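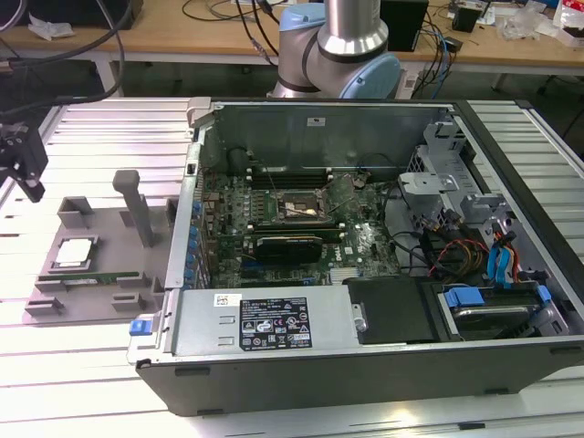 Hirnham Circuit junior racing program
Second progress report to the Berrada fund
Prepared by Reiko Imai, program manager
5/22/21

Summary

The program is running and the money is being spent on what we said it would be spent on. Whether it is making faster or safer young drivers is a question I can't answer yet, and I would be wary of anyone who says they can on the strength of half a season. The first report was cheerful about this. I have read it again and I think it was too cheerful.

Track time

Since the season opened in March our juniors have completed 1837 laps of the short circuit. It's the figure everyone likes and it has already turned up on the circuit's noticeboard. I'd ask the fund to treat it with some care. It includes out laps, in laps and everything done behind the course car on the wet weekend, when the whole field trundled round in a line and learned very little. The timing sheets don't separate these, so I can't give you a cleaner number for this period. From the next round the marshals will mark course car laps by hand.

Ten drivers were accepted at the start and seven are still attending regularly. Two of the others moved up to a state series with their own teams, which the first report counted as a success of the program. Both had raced karts for years before they came to us. I would rather leave them out of the tally. The third stopped coming after the second round and the family hasn't returned our calls.

Coaching

Magdy Badawi has taken all the on-track coaching. He is well liked, he is patient, and the drivers brake later and straighter when he has been out with them. What I can't tell is how long it lasts. At round three the improvement at Turn Four was plain in the morning and had mostly gone by the afternoon final, when they were racing each other and back to turning in early. Magdy's view is that this is normal at their age and will settle. He may be right. We have agreed he will do a short session before the final as well as before qualifying, and we'll see if the sector times move.

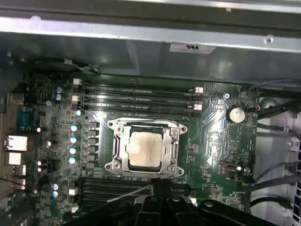

The classroom evenings are the weaker half. Attendance drops whenever there's no driving the next day, and the flags and penalties session was repeated because so few came to it the first time. I have asked for the classroom work to be shifted to race mornings, straight after scrutineering, when the drivers are standing about anyway. The circuit has agreed in principle. I've heard that before from the circuit and I will believe it when I have a key to the room.

Cars and parts

The shared cars have been more reliable than I expected. There was one gearbox failure, at round two, and a run of wheel bearings that all came from the same batch. Tiltitz replaced the bearings without charge but would not pay for the labour, and we're still arguing about it.

Tyres are a worse story. We budgeted on a set lasting two rounds. They don't, or they don't on this surface, and by the second day the cars push wide everywhere and the coaching is wasted. The quote we relied on was the supplier's own estimate and I should have questioned it. We've used $1000 from the travel line to buy extra fronts, as the agreement allows, and I'm notifying you of that change here.
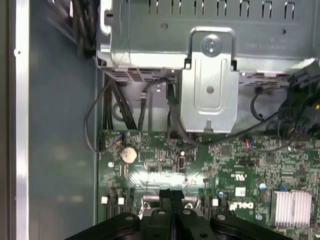 Lap data

The Pivis loggers are fitted to every shared car. When they record properly they are useful, and Magdy uses the brake traces after each session. They don't always record properly. At round three one car lost its whole afternoon, and another logged a top speed that car couldn't reach going downhill with a tailwind. Pivis says a software update will fix it. They said so in March too. I'm holding back the last payment until we have a full meeting with no missing sessions.

I would also like to drop the "average improvement" chart from these reports. It compares lap times from a cold, dusty opening round with times from a warm day on a rubbered-in track. Every driver looks better on it, including the one who spent most of the season recovering from a sore wrist.

What we'll do before the next report

Magdy will run the extra pre-final sessions at the next two rounds.
Course car laps will be recorded separately.
I will get a second tyre quote, from someone who isn't selling us the tyres.
The labour dispute with Tiltitz will be settled or written off.

We aren't asking for more money this period. If the tyre wear carries on as it is we will be short before the last round, and you'll have a revised budget from me well ahead of it.
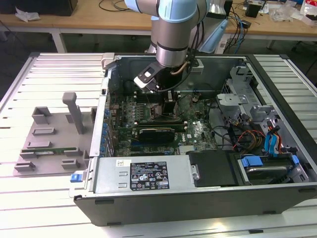
Robotic arm and gripper over the motherboard of an opened desktop tower.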